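4.2 Setting up the student task

I wrote the first version of this task on a Friday afternoon with Anitha Thevar, and we got it badly wrong. We'd asked the Skerkwood club to clear a whole table of bits and bobs, which sounded fun, and the students spent most of their time arguing about what to pick up first! So for the second version we cut it right down. A team gets a white table, a paper cup and something soft, with a wide gap between the two, and has to teach the robot to bring them together by driving the arms themselves (we call each go a "run").

The cup was Muthu Kurian's idea. A paper cup is light, it tips over if you so much as breathe on it, and a pale one on a pale table is a proper headache for the vision software. I was against it at first, I'll admit, but the students took to it straight away. The soft thing can be anything that folds, as long as it's dark enough to stand out.

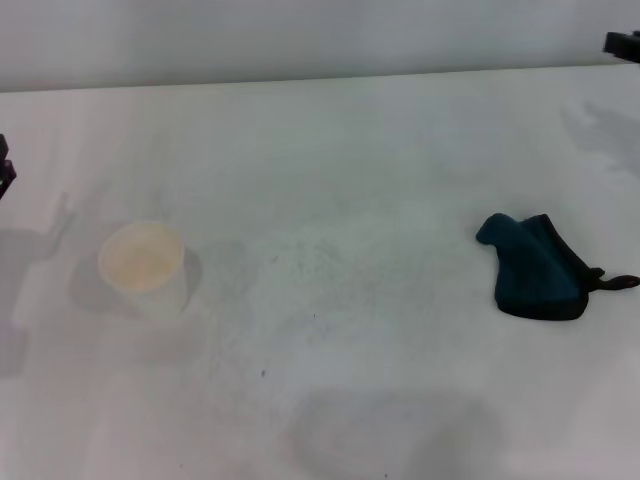
Figure 3. Head camera view of the task table, with the cup on the left and the folded blue fabric on the right.

We kept 800 runs for training and put 200 aside for testing, and the club chose the split themselves after a long chat about cheating (their word, and a good one). Damir Hoxha looked after the labelling. He asked the teams to mark a run as bad if the cup went over, even when they'd managed to stand it up again, and that caused more grumbling than anything else in the project.

Shadows came up again and again in the notebooks. One team, Vemwood, had assumed their model was looking at the cup, then found it did nearly as well when they painted the cup out and left its shadow in. I was delighted by this, they were rather less so, and it led to the extra tests in Section 4.3, where we moved the lamps between runs and left everything else alone.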